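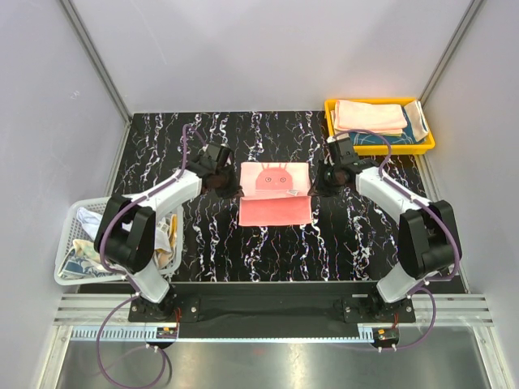
Slide 1: Pink towel laid flat on a black, white-streaked surface

Good afternoon. I have been asked to talk about laundry in small guest houses, and mainly about towels. Most of this comes from Clunis, the nine-room place I ran until I moved over to Lurna.

Slide 2: Where the money goes
At Clunis we washed every towel every day. Guests staying a week got seven clean bath towels each, whether they wanted them or not. Our dryer ran from breakfast until mid-afternoon. When the July bill came in I sat down and worked out that towels alone were costing us 2,000 a year in power and water.

Pause here. Ask who knows their own figure.

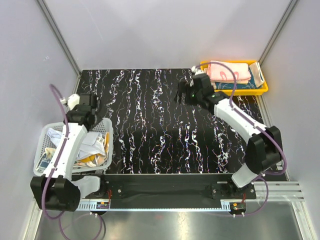
Slide 3: What we changed
We stopped taking towels off the rail unless the guest asked. The card by the basin went from a long paragraph about the planet to one line: leave it in the bath if you want a new one. Complaints went down after we shortened it.

We also stopped using fabric softener. It coats the loops and the towel stops drying you properly. Half a dose of detergent is enough in soft water. If you are on hard water, ask me at the end – the answer is different.

Slide 4: Buying
Buy one weight and one size for the whole house. We had two suppliers for years, Flamorska and Kinoshita, and the towels shrank at different rates, so nothing stacked. Pick one and stay with it. Wash new towels twice before they go into a room.

A decent towel lasted us up to seven years. The hems go first. Mend those once, then cut the towel down for cleaning cloths.

Slide 5: Drying
Line when you can. Ten minutes in the dryer afterwards takes the stiffness out.

Skip the sheets slide if we are past 3.40. Handouts are by the door – questions next.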